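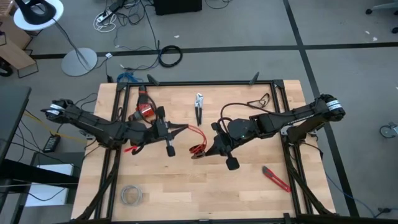 Trudy Treloar wrote in to say that cables should never be wound around the hand and elbow, and that anyone who does it deserves the kinks. She has a point. Elbow winding puts a half twist into every turn, and the twist stays in the jacket after the cable is laid flat.

Print this post
E-mail this post

I went through the bench drawer in October and measured what was in it. Total cable length came to 373 feet, most of it in pieces too short for any job I do. I kept the pieces over 90 inches and put the rest in a Flenberg bin for scrap.

Current method for the red cable: loops about 8 inches across, alternating over and under, one tie at the end. The tie goes on the cable, never around the plug. Thin cable takes a smaller loop, but the jacket starts to whiten if you go too tight.

Pliers and the drill share the bench with whatever cable is being coiled, and they go back last. Pliers hang on the left side of the Halliday rack. The drill gets the bottom shelf, battery out. Glasses have no assigned place yet, and I have scratched one pair already by setting them lens down on wood.

Trudy also recommends the Brumska hook-and-loop ties, sold in rolls of 200. I have a roll on order. The Kiditz ones I use now pick up sawdust and stop gripping.

Print | E-mail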